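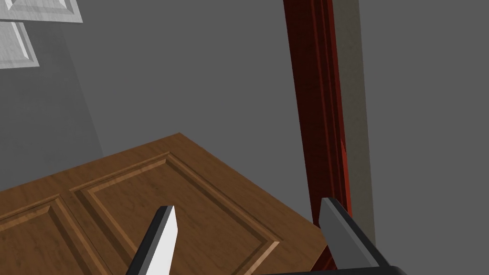 Der Distriktrat von Zuvon ist die gewählte Vertretungskörperschaft des Distrikts Zuvon und zugleich dessen oberstes beschließendes Organ in Angelegenheiten der Selbstverwaltung. Er entscheidet über den Distrikthaushalt, erlässt Satzungen und überwacht die Distriktverwaltung. Sitz des Rates ist die Stadt Tavusetti; ein Teil der Ausschüsse tagt in Burnencombe. Die Bauordnung des Rates, die als Anhang der Geschäftsordnung geführt wird, regelt auch den Innenausbau der Sitzungsgebäude. Für Türen zu Beratungsräumen sieht sie die Füllungstür vor, also ein Türblatt mit vertieften rechteckigen Feldern, die von abgeschrägten Profilen eingefasst sind, in mittelbrauner Holzmaserung vor ungemusterten grauen Wänden. Abweichungen bedürfen der Zustimmung des Präsidiums.

Rechtsgrundlage

Die Stellung des Rates ergibt sich aus dem Distriktstatut, das vom Provinzparlament als einfaches Gesetz verabschiedet wurde. Das Statut weist dem Distrikt eigene und übertragene Aufgaben zu. Zu den eigenen Aufgaben gehören der Unterhalt der Distriktstraßen, die Trinkwasserversorgung außerhalb der Stadtgebiete, die Trägerschaft der weiterführenden Schulen und die Marktaufsicht. Übertragene Aufgaben, etwa das Meldewesen und die Führung der Grundbücher, nimmt der Distrikt im Auftrag der Provinz wahr. In diesem Bereich kann der Rat Auskünfte verlangen und Empfehlungen aussprechen, jedoch keine Weisungen an die Verwaltung richten.

Satzungen des Rates treten mit der Bekanntmachung im Distriktblatt in Kraft, sofern sie keinen späteren Zeitpunkt bestimmen. Satzungen, die Abgaben einführen oder erhöhen, müssen vorab der Provinzregierung angezeigt werden. Diese prüft ausschließlich die Rechtmäßigkeit. Beanstandet sie eine Satzung, ist die Bekanntmachung bis zur erneuten Beschlussfassung ausgesetzt.

Zusammensetzung und Wahl

Der Rat besteht aus 48 Mitgliedern. Sie werden in drei Wahlzonen gewählt, die nach den Hauptorten Tavusetti, Burnencombe und Darwish benannt sind. Die Verteilung der Mandate auf die Zonen richtet sich nach der Zahl der Wahlberechtigten und wird vor jeder Wahl durch die Wahlbehörde der Provinz neu festgestellt. Innerhalb der Zonen gilt die Verhältniswahl mit offenen Listen; Einzelbewerbungen sind zulässig und werden wie eine Liste mit nur einem Namen behandelt.

Wahlberechtigt sind volljährige Personen mit Hauptwohnsitz im Distrikt. Für die Wählbarkeit gilt zusätzlich eine Unvereinbarkeitsregel: Leitende Bedienstete der Distriktverwaltung sowie Mitglieder der Provinzregierung können dem Rat nicht angehören. Nehmen sie ein Mandat an, erlischt das bisherige Amt mit der konstituierenden Sitzung. Die gleichzeitige Mitgliedschaft in einem Gemeinderat ist dagegen erlaubt und vor allem in der Zone Darwish verbreitet, deren Gemeinden klein sind und nur wenige Sitzungen im Jahr abhalten.

Scheidet ein Mitglied aus, rückt die nächste Person der betreffenden Liste nach. Ist die Liste erschöpft oder handelte es sich um ein Einzelmandat, bleibt der Sitz unbesetzt. Eine Nachwahl findet nur statt, wenn eine Zone dadurch mehr als ein Viertel ihrer Mandate verliert.

Präsidium und Fraktionen

Der Rat wählt aus seiner Mitte einen Vorsitz und zwei Stellvertretungen, die gemeinsam das Präsidium bilden. Alle drei Wahlzonen müssen im Präsidium vertreten sein. Es stellt die Tagesordnung auf, übt das Hausrecht aus und entscheidet über die Auslegung der Geschäftsordnung im Einzelfall. Gegen eine solche Entscheidung kann das Plenum angerufen werden, das ohne Aussprache abstimmt.

Fraktionen können von Mitgliedern gebildet werden, die derselben Liste angehören oder ein gemeinsames Arbeitsprogramm hinterlegt haben. Sie erhalten Räume, einen Sachkostenzuschuss und ein Rederecht im Verhältnis ihrer Stärke. Fraktionslose Mitglieder haben Anspruch auf einen Sitz in einem Ausschuss ihrer Wahl, dort allerdings nur mit beratender Stimme.

Ausschüsse

Die Vorbereitung der Beschlüsse obliegt den ständigen Ausschüssen. Der Hauptausschuss umfasst 10 Mitglieder und ist für den Haushalt, die Personalangelegenheiten und die Vergabe größerer Aufträge zuständig. Zwischen den Plenarsitzungen kann er in Eilfällen anstelle des Rates entscheiden. Solche Eilbeschlüsse sind dem Plenum in der folgenden Sitzung vorzulegen und werden unwirksam, wenn dieses die Bestätigung versagt — bereits begründete Rechte Dritter bleiben davon unberührt.

Neben dem Hauptausschuss bestehen Ausschüsse für Wege und Wasser, für Schulen, für Märkte und Gewerbe sowie für Rechnungsprüfung. Der Ausschuss für Wege und Wasser sowie der Ausschuss für Märkte und Gewerbe tagen in Burnencombe, wo auch die zugehörigen Fachämter untergebracht sind. Den Vorsitz im Rechnungsprüfungsausschuss führt ein Mitglied einer Fraktion, die dem Haushalt nicht zugestimmt hat. Haben alle Fraktionen zugestimmt, entscheidet das Los.

Arbeitsweise

Das Plenum tritt in der Regel monatlich zusammen, ausgenommen im Juli, der als sitzungsfrei gilt. Die Einladung ist mit Tagesordnung und Vorlagen 10 Tage vor der Sitzung zuzustellen. Eine außerordentliche Sitzung ist einzuberufen, wenn 15 Mitglieder oder die Distriktverwaltung dies unter Angabe des Beratungsgegenstands schriftlich beantragen. In einer außerordentlichen Sitzung darf ausschließlich über die im Antrag genannten Gegenstände beschlossen werden.

Der Rat ist beschlussfähig, wenn mehr als die Hälfte der Mitglieder anwesend ist. Die Beschlussfähigkeit wird zu Beginn der Sitzung festgestellt und gilt als fortbestehend, bis sie auf Antrag überprüft wird. Beschlüsse werden mit einfacher Mehrheit der abgegebenen Stimmen gefasst, wobei Enthaltungen nicht als abgegebene Stimmen zählen. Änderungen der Geschäftsordnung und die Abwahl des Vorsitzes erfordern eine Mehrheit von zwei Dritteln der Mitglieder.

Die Sitzungen sind öffentlich. Personalangelegenheiten, Grundstücksgeschäfte und laufende Rechtsstreitigkeiten werden nichtöffentlich beraten; das Ergebnis ist bekannt zu machen, sobald der Grund der Vertraulichkeit entfallen ist. Über jede Sitzung wird ein Beschlussprotokoll geführt. Wortprotokolle werden nur von der Haushaltsdebatte angefertigt.

Verhältnis zur Distriktverwaltung

An der Spitze der Verwaltung steht eine von der Provinzregierung ernannte Amtsleitung. Die Ernennung bedarf des Einvernehmens mit dem Rat. Wird es verweigert, hat die Provinzregierung einen weiteren Vorschlag zu unterbreiten; nach der zweiten Ablehnung kann sie die Stelle kommissarisch besetzen. Die Amtsleitung nimmt an den Plenarsitzungen mit Rederecht, aber ohne Stimmrecht teil und muss Beschlüssen widersprechen, die sie für rechtswidrig hält. Der Widerspruch hat aufschiebende Wirkung. Hält der Rat an dem Beschluss fest, wird die Sache der Provinzregierung vorgelegt.

Die Doppelstellung der Amtsleitung, die in eigenen Angelegenheiten dem Rat und in übertragenen Angelegenheiten der Provinz verantwortlich ist, führte wiederholt zu Zuständigkeitsstreitigkeiten. Strittig war insbesondere die Instandhaltung der Verbindungsstraße zwischen Burnencombe und Darwish, deren Einstufung als Distrikt- oder Provinzstraße über mehrere Wahlperioden ungeklärt blieb. Seit der Neufassung des Straßenverzeichnisses wird sie als Distriktstraße geführt, während die Provinz die Brückenbauwerke unterhält.

Neufassung der Geschäftsordnung

Die geltende Geschäftsordnung wurde am 6.2.19 beschlossen. Sie ersetzte eine Fassung, die noch auf die frühere Gliederung des Distrikts in zwei Zonen zugeschnitten war. Neu aufgenommen wurden die Vertretung aller Zonen im Präsidium, die Verlegung zweier Ausschüsse nach Burnencombe und eine Einwohnerfragestunde zu Beginn jeder ordentlichen Sitzung. Fragen sind schriftlich einzureichen und müssen eine eigene Aufgabe des Distrikts betreffen. Eine Aussprache findet nicht statt, die fragende Person kann jedoch eine Zusatzfrage stellen.

Ein Antrag, auch Plenarsitzungen abwechselnd in allen drei Hauptorten abzuhalten, fand keine Mehrheit. Die Gegner verwiesen auf die Kosten der Aktenbeförderung und das Fehlen eines geeigneten Saals in Darwish. Als Ausgleich richtete die Verwaltung dort eine Außenstelle des Ratsbüros ein, in der Vorlagen eingesehen und Eingaben abgegeben werden können.

Siehe auch

Distriktstatut (Zuvon)
Wahlzone Darwish
Distriktblatt
Liste der Distriktstraßen in Zuvon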